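Tenants' group questions Renham's "free" clothing collection scheme

Renham Residents' Network asks where 3000 bags of clothes a year are going

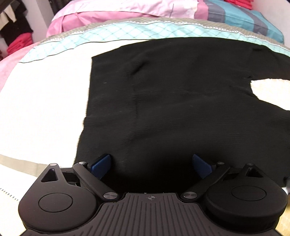

A black knit garment on a white blanket.

RENHAM, December – A doorstep clothing collection promoted to households as a free, green and charitable service has yet to show that it is any of the last two, the Renham Residents' Network says.

The scheme is run by Woton Textile Recovery under an agreement with three apartment managers in Renham and Kerton. Residents are given a grey bag, told to fill it with "pre-loved" clothes and asked to leave it in the lobby by 9 a.m. on collection day. Woton's flyer says every bag "finds a new home".

The Network has asked Woton to say what that means. It has now asked three times. The replies so far consist of a second copy of the flyer and an invitation to follow the company online.

"A jumper with a hole in the elbow does not find a new home because a flyer says so," said Rónán Hayes, spokesperson for the Network. "Somebody sorts it, somebody pays for the truck, and somebody decides if it gets worn, shredded or dumped. We'd like to know who, and we'd like to see the weights."

Woton's own newsletter puts the yearly haul at 3000 bags. It does not say how many kilograms that comes to, what share is resold, or what is paid to the unnamed "community partners" whose logo-free panel takes up the back of the flyer. The Network has written to the two op shops closest to the collection area. Both said they had received nothing from the scheme and that their own donations had dropped over winter.

Residents have also been told that the bags go to a sorting centre operated by Lysenko, a contractor. The Network has been unable to get an address for it.

Hayes said the group had no objection to a business making money from old clothes.

"If it's a business, call it a business. People are ironing shirts before they put them in the bag. They think a person who needs a shirt is going to get it. Maybe that's right. I'm not prepared to take it on trust from a company that won't answer an email."

The Network is asking Woton to publish collection weights and where each load ends up, to name its partners, and to print on the bag whether the contents will be sold. It is also asking the building managers to disclose any fee they receive for the use of their lobbies.

Until there are answers, the Network suggests residents take wearable clothing directly to a local op shop during opening hours, washed and dry, and check first that the shop has room. Torn or stained cotton can be cut up for rags. Most wool knits can be mended, and the Network's repair table in the Kerton library foyer will take them at no charge, with a wait of up to 9 days in the busy months.

Woton's agreement with the building managers comes up for renewal in the new year. The Network has requested a copy of the current one.

Media contact: Rónán Hayes, Renham Residents' Network

ENDS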